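Ullanitz creamery open day, quick notes

Got there late, parking a mess. Montserrat Llorente took our group round — hairnets on, phones away near the vats. They make 271 wheels a week in winter, more once the grass is up. Brine room smells great.

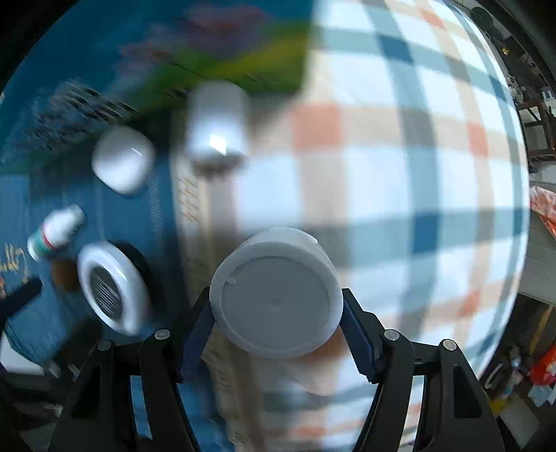 Aging cellar next, down a steep ramp. Santosh Dhillon turns every wheel by hand, teh oldest ones twice a month. Tasting at the end, the Vulton was my favorite, sharp and a bit crumbly. Bought two wedges.
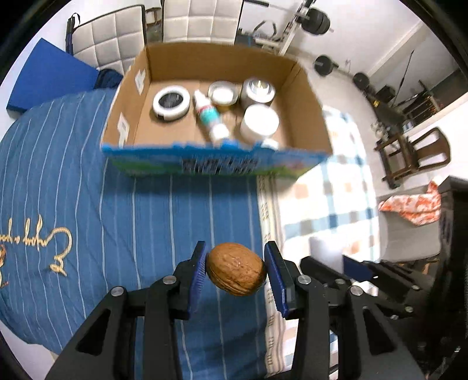 Can you buy cheese there on other days?
The farm shop is open most mornings, cash only, closed all of February.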